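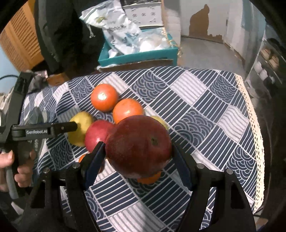 Figure 3. Mixed fruit gathered on the patterned cloth, with the pomegranate raised above its neighbors.

Print this section
E-mail this section

4.2 Fruit on the household table

Of all the habits our families in Grotcombe shared with us, the keeping of fruit on the table was the one they spoke of with the greatest fondness, and we found ourselves lingering over it much longer than we had planned. Of the 264 households that took part, a good many told us that fruit belongs straight on the cloth, where everyone can reach it, and that a bowl only comes out when company is expected. Figure 3 gives a fair sense of this – tomato, pear, apple and oranges all keep close company with the pomegranate, and the tomato is treated as one of the family. Verstraete (see Section 2) drew a firm line between kitchen produce and table fruit, but our families were a good deal more relaxed.

The cloth matters too. Several older residents chose theirs with the fruit in mind, and a navy and white pattern was often praised for the way it lets reds and yellows stand out, even on a gray December afternoon.
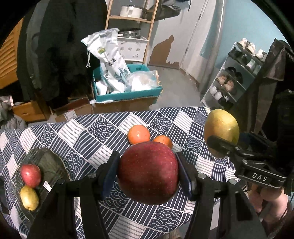
Figure 4. Dark red apple, two oranges and a mango, with a green plate at the left of the table.

Plates had their own place in all this. In the Idton interviews, which Thijs Stevens conducted over 20 long and very pleasant visits, the plate was mostly described as a place for peelings and cores – the whole fruit stayed on the cloth until somebody wanted it. We return to the matter of serving in Section 4.3.

E-mail the author | Print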